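5 min read

The pencil case clear-out

Every November I get the same itch to sort out the pouches. If you've been with this newsletter a while you'll know the ones I mean, the soft zip-up sort that begin life holding six good pencils and end up as home to everything small in the house. I counted mine last week (a mistake, I grant you) and there were 31 of them, in drawers, coat pockets and the bottom of the picnic bag.

Hemant Khurana wrote in to ask how I keep mine from turning into a jumble, and the short answer, Hemant, is that I don't. What I do have is a slow hour with a cup of tea and a clear table. Unzip the whole way round, tip everything out, then turn the pouch inside out and give the seams a good shake over the bin. You would not believe the shavings! After that I wipe the lining with a damp cloth and leave the thing open overnight, and only then do I decide what goes back in. My rule is eight items to a pouch, though I'll admit I break it for felt tips.

Jyoti Negi swears by running a plain candle along the teeth of a sticky zip, and I've done it on two of mine now with great success. Pull the zip from the far end and hold the little corner of fabric taut while you go, as it does save a lot of tugging.

Blue is still my favourite colour for them, by the way, as it hides the biro marks and is so easy to spot on a pale table.
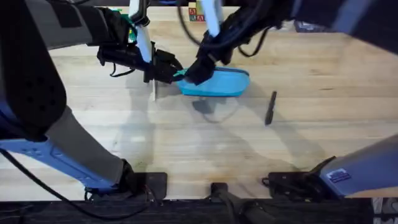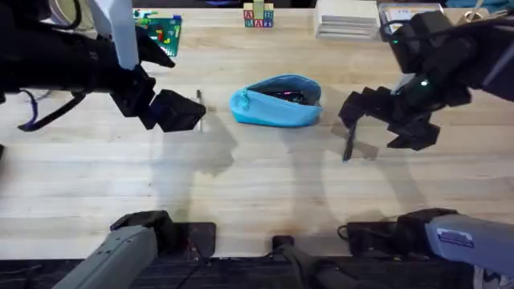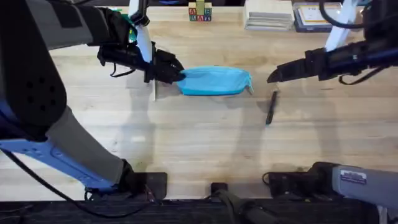

Blue, on pale wood.

What to do with the spares

Anything clean with a working zip can go to the Mostmont swap table, which runs all month until four in the afternoon. They're glad of pencils too, sharpened or not, and last year 683 of them found new homes. I'd dearly love us to reach 700 this time.

You're reading the Mostmont newsletter. We use cookies to remember your settings. Accept | Manage

Contact us | © Mostmont | Back to top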